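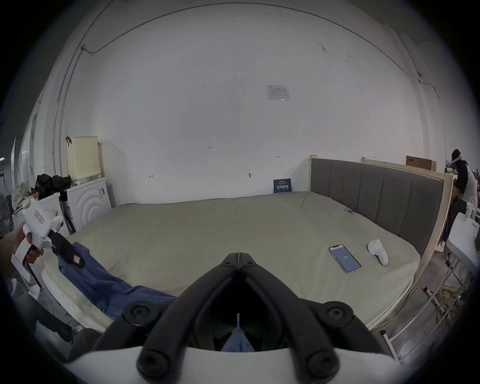
Sunday, December. Cloth on the bed, third go at it.

Two-handed cloth episodes again today, blue cloth only, with Áine and me swapping on the grippers. I want to get down what changed since last time before I forget, as I always think I'll remember and then Heino asks me in the week and I stand there like a lemon. Main change is the start position. We used to begin with the cloth laid out nice and square in the middle, and the model (Thomas's word for it was "spoilt") learned to expect that. So now it starts in a heap, or half over the side, or wherever it drops when you let go of it. The other change is what we leave lying about. You can see a phone with its screen lit and one of the white hand controllers on the khaki sheet, with the cloth all rumpled off to the left, and I'd have tidied those away a month ago without thinking. Benedetta argued for keeping some clutter in and I've come round to it. A real bed has a phone on it! The only rule is that whatever is on the sheet when the episode starts stays there until the episode ends. No reaching in halfway through to rescue something, please, I did it twice this morning and both had to go in the bin.

Running total for the task is 111 kept, against the 400 we promised Flistetti. Less far along than I'd hoped. Today's share is decent though, and the quality is miles better than the first lot.

Notes on the fold itself, mostly for Áine and for whoever takes over from me.

The pick-up is where we lose most of them. You come down on the cloth with the jaws open, you close, you lift, and you've got the sheet as well. It's a smooth tight sheet but it will still come up in a little tent if you press too hard. I've been coming in at a lower angle, nearly flat, and sort of scooping towards a crease before closing. It feels silly and slow but it works more often. If there's no crease near you, make one: nudge the cloth with the closed tips until it rucks up, then go for the ruck. I asked Shirley whether the nudging should count as part of the episode and she says yes, keep it all in, it's a perfectly good thing for the model to learn. So stop restarting when you have to nudge, Áine, you've been throwing away good ones.

Squeezing. Both of us squeeze the trigger far harder than we need to. It's nerves, I think, you can't feel the cloth at all and so you grip like mad. My hand was aching by lunch. The trouble is that the grip width then looks the same on every single episode, fully shut, bang, whether there's one layer in there or four. Thomas would like to see some variety in how quickly we close, at least. I tried humming and closing on the beat, slow ones and quick ones. Áine says this is unbearable. It does give a nice spread of closing speeds.

Pulling out. Once both ends are held, hold the cloth tight and count one before lowering. Before, we were dropping it on the move, and every frame of the cloth in the air was a blur. Going tight and holding gives a clean stretch where you can see the whole edge. It also shows straight away if one end has been badly picked, because it slides. If it slides, carry on! Put it down, pick it again, finish the fold. Those are the episodes I was most pleased with today, the ones with a fumble in the middle and a proper recovery after it. Heino tagged a handful of last month's as "recovery" and wants a lot more of them.

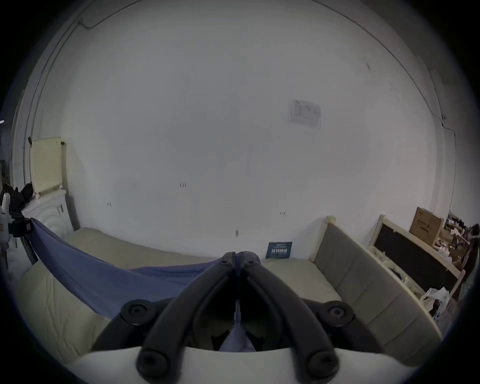

Cloth pulled taut, with the jaw tips closed on the near end. Wall nice and plain behind it.

That's the kind of hold I mean. You get the soft folds along the length of the cloth, the tips are shut on it properly, and there's hardly anything competing for attention in the middle of the view. What you do lose is the bit between the arms, where it's all shadow with just a scrap of blue showing. I went through a few of these with Benedetta on the laptop and she reckons it doesn't matter much, as the tips are what the model needs and they stand out well against a white wall. Against the dark clothes heaped up over on the left it's a different story, black jaws on black cloth, and you really have to squint. So, try to do the holding part facing the wall if you can. Don't make a religion of it, we want some of the other sort as well.

Tracking. It dropped out on us 7 times today. I wrote the times on the back of my hand and then washed up my mug, so there's that data gone. From memory they came in two clumps, one first thing and one after lunch, and the after-lunch ones all happened when I had the right-hand gripper down low and close in to my body, leaning over it to get at a corner. Standing further back helps. So does not leaning, but then I can't reach the far side of the bed, and Áine (who has arms like a heron) can. Proposal: Áine does the far-side starts, I do the near-side ones. That biases things by operator a bit, I know, Thomas, I can hear you sighing already. We could swap over once we're past halfway.

The headset end was fine. One false alarm where the floor level had wandered and everything seemed to be floating a hand's width too high. Set the floor again and it was all right for the rest of the day. Please redo the floor whenever somebody takes the headset off and puts it back on. It takes seconds and the alternative is a whole batch that doesn't line up.

Pencil marks on the wall: leave them alone. I'm writing this down as I very nearly took a rubber to the "123" this afternoon, it was bothering me. Then I thought about what happens if the wall changes halfway through a set, and put the rubber down. Same goes for the notice and the little dark blue card just above the bed. If anything on that wall moves, start a new batch name and say so in the log.

Batch names, while I'm on it. We've got "cloth_bed", "bed_cloth" and one poor orphan called "cloth new new", which was me. From now on it's task, then place, then letter. So today is cloth bed C. Heino is going to rename the old ones on the Goveno drive and has asked that none of us touch them in the meantime.

What I threw out today and why, so Shirley can check I'm not being too fussy:

- reached in with a bare hand (me, both times)
- cloth slid off the bed and out of view of both grippers
- trigger reading stuck at half closed, left gripper, cleared when I unplugged it and plugged it back in
- Áine sneezed. Lovely big jolt on every axis. She wanted to keep it

I kept 5 where the final fold is a mess. Edges nowhere near each other, one corner tucked under. I've scored them low but I haven't binned them, and I'd like a second opinion. My feeling is that the picking in those is some of the best we did all day and it would be a shame to lose it over a wonky finish. Can they be cut so that we use only the first part? Benedetta thinks so. Thomas wasn't answering, it being the weekend and him having a life.

Speed. I've got quicker, and I'm not sure I like it. Watching the early ones back against the late ones, by the end I'm hardly looking at the cloth before I go in. I know where the corner will be by then. The model won't. Shirley suggested the person who's not on the grippers should be the one who drops the cloth, so the one folding gets a proper surprise, and we did that for the last hour. It slowed me down a treat. Áine is a devious dropper, she gives it a twist as it goes.

Things to sort before the next session:

Left trigger, have a look at the cable where it goes into the handle. I wiggled it and got nothing, but I don't trust it.

Second cloth. Naciri offered us a box of towels and tea towels in all sorts of weights and I keep forgetting to reply. Reply! Thin ones first, I think, the thick towels won't fit between the jaws once they're doubled over.

Ask Heino if the clock difference between the two grippers is meant to be that big in the export. It looked constant all day, so it may be only a setting, but I noticed it today for the first time and it might have been there since we started.

Charge everything overnight. Last time we began with the right one nearly flat and spent the first bit of the morning drinking tea and looking at it.

Started the upload just before we packed up and it was crawling. I'll look in on it from home after supper and add a line here if it's fallen over.

Later: fell over. Restarted it, going again now.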